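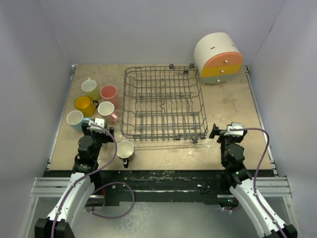

Kanchan Maurya was asked to put the first paragraph of this page into her own words, and wrote back that a kitchen works when the mugs have somewhere to go. We have left it at that.

About us

Plesterport Wireware makes and repairs racks, baskets and small storage for kitchens. Our main work is dish racks: the wire kind that stand beside a sink, and the larger kind that slide in and out of a dishwasher on rollers. We also sell small drawer cabinets, mugs and a short range of other things that people tend to want when they are sorting out a kitchen.

We have 52 products in the current list. Some are made by us, some are bought in from two other firms, Urkwood and Roson, and the list says which is which.

How we started

The business began as a repair bench. People brought in dishwasher racks with a bent tine or a missing wheel, and we put them right for less than the price of a new one. Most of the early work came from one street of cafés and a guest house. The cafés wore out their racks faster than anything else they owned, mostly by leaning on them.

After a while we were making so many replacement parts that it was simpler to make whole racks as well. The first batch was 400, in a single size, and it took us until the following August to sell them. We still get a few of that batch back for new rollers. They are heavier than the ones we make now and the front rail is a little too low, but they last.

Repairs have stayed part of the firm. They are done on the same benches as the new work and by the same people.

Dish racks

A full-size rack has a wire grid for a floor, raised sides, and rows of upright tines with open space left for pans and bowls. How much open space is the thing customers disagree about most. Households with children want more room for cups and plastic bowls. People who cook a lot want the tines out of the way altogether. We make three layouts, and we can alter a rack to order if you send us a drawing with measurements on it.

The sides of a rack dip in places so that it clears the spray arm and the fittings inside the machine. If you are replacing a rack, please measure the height at the lowest dip and at the highest point of the rim, and tell us both. Width and depth alone are not enough, and a wrong height is the usual reason for a return.

Rollers are sold singly or in sets. They clip or screw on depending on the age of the rack. Take one off and measure it across before ordering — the sizes are close to each other and the wrong one will fit on but will not run.

We coat our wire in grey or white. Grey is the standard colour and is kept in stock. White is done to order and takes longer.

Drawer cabinets

The small cabinets come from Urkwood. They have three drawers, one above another, and are meant for a shelf or the back of a worktop. Customers use them for tea bags, string, batteries, birthday candles and the other things that otherwise end up in a bowl. They are not for food that is not wrapped, and they should be kept away from the hob and out of the steam from a kettle.

If a drawer sticks, take it out and wipe along its edges with a dry cloth. Spare knobs can be ordered from us. They are held by one screw from the inside.

Mugs

We started selling mugs by accident. We bought a quantity to test how they sat between the tines, and visitors to the shop kept asking the price. Roson now supplies them to us in several shapes. When we take on a new mug we load it into each of our three rack layouts, in all the positions a person might try, and check that it stands at enough of a slant for water to run off the base. A mug that holds a pool of water underneath does not go in the list, however nice it is.

We are sometimes asked whether mugs are better on hooks, on a shelf or in a drawer. We have no strong view. Keep the ones you use every day at the front, near the kettle, and put the rest somewhere else.

The Pathak rack

The Pathak is our countertop rack, for kitchens with no dishwasher. It is named after the lane where we had our first workshop. We have made 849 of them so far. It takes plates along one side and mugs and glasses along the other, and lifts off its tray for cleaning. A narrower version is being worked on for people with very small sinks. The trouble so far has been keeping it steady with one heavy plate at the end, and we will not sell it until that is solved.

Repairs

Send or bring the whole rack, even if only one corner is damaged. We can straighten wires, replace tines, recoat worn patches and fit new rollers. We cannot recoat a rack where rust has got well into the wire, and if yours is like that we will tell you before doing any work.

Please rinse the rack first and take off any cutlery baskets. Write your name on a label and tie it to the rim. A note inside the parcel is easily lost.

Repairs are dealt with in the order they arrive. Cafés and other businesses can ask for a loan rack in the common sizes while theirs is with us.

Orders and visits

The shop is at the front of the workshop and you are welcome to come in and try a rack for size. Bring your own plates if they are an unusual shape — several customers have, and it saves a second journey. There is parking in the yard behind.

Trade orders of up to 1,000 pieces can usually be met from our own benches. For anything larger, please write first so that we can agree a delivery date.

Kanchan Maurya looks after enquiries about repairs and made-to-order racks. For everything else, use the form on the contact page.

Page last updated Feb 17, 2023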